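Istska night boat adds cabins and an earlier call at Broseton

2 April 2024 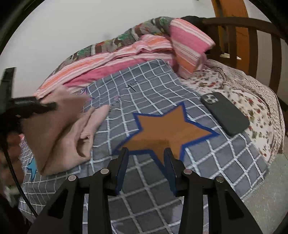
A star-patterned blanket, in orange and blue.

Anyone who has ever tried to get from Prundonon to the islands in spring will know how quickly the good berths go, so it is very pleasant indeed to be able to pass on some cheerful news. The Istska night boat is coming back from its winter refit with 61 extra cabins, and from later in April it will call at Broseton on the way out as well as on the way home, which regular travellers have been asking about for as long as this travel page has been going.

The new cabins are on the lower deck, where the old reclining seats used to be, and most of them sleep two. They are small (let us be fair, they always were on this boat) but each has its own washbasin, a reading lamp over each bunk and a proper hook for a wet coat. Ruotsalainen, the family firm that has run the crossing for three generations, says a cabin for two will cost 900 crowns each way, with breakfast in the forward saloon included. The reclining seats haven't vanished altogether, and a few rows remain upstairs near the café for those of us who like to travel cheaply and don't mind a stiff neck.

The Broseton call is the part that will please walkers most. Until now you had to stay aboard to Istska, have a rather long wait on the quay and then come halfway back again on the mail boat, which was a lovely trip in sunshine and a miserable one in sleet. From now on the boat ties up at Broseton at 6 in the morning, early enough to be up on the cliff path while the seabirds are still noisy. The bakery by the harbour steps has promised to open in time for the first arrivals – the cardamom buns are worth getting off for, even if you have no intention of walking anywhere afterwards.

Those carrying on to Istska will find the town much as they left it, with the fish market in the mornings, the little wooden chapel, and the fort on the hill, begun in 1354 and still without a handrail on the last flight of steps. The guided walk round the walls starts again at the end of the month, and you can simply turn up at the gate.

Bookings are open at the Ruotsalainen office on Prundonon quay and by telephone. Bicycles go free but need a ticket of their own, and dogs are welcome in the upstairs seats, though sadly not in the cabins.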